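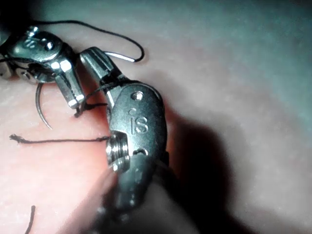

3.2 Storage and expiry of suture material

Suture material is a small item in the budget of a hospital, and maybe for this reason its storage is seldom studied. In the two store rooms included in our work, Wenudwood and Kettani, the thread is kept in the original boxes and ordered by thickness. Needle shape is used as the second criterion. A black thread with a small curved needle, as in Figure 2, would therefore stand next to threads of other colors, because color has no role in the order of the shelf.

At the start of the study, 1,000 packets were registered in the Plidunent stock list. Of these, 900 were inside their expiry date and 59 had passed it. For the remaining packets the date could not be read, or the outer box was missing, and we excluded them from the further analysis.

The expired packets were not distributed evenly. Most of them belonged to thicknesses that are ordered rarely but in full boxes, so that a large part of the box stays on the shelf for a long time. The staff at Kettani had the rule to put new boxes behind old ones. At Wenudwood the same rule was written on the door, but the shelves there are loaded only from the front, and the older boxes were slowly pushed to the back – in some cases behind a different product.

We also compared the paper list with the electronic list, which is kept in the Kivine system. Differences between both lists were found mainly in September, when the yearly order arrives. The electronic list records a box at the moment of delivery, and the paper list only when the box is opened. For the calculations in Section 4 we used the electronic list, and we corrected it by hand where a box was entered under two product codes.

Figure 2. Suturing of soft tissue with black thread and a small curved needle.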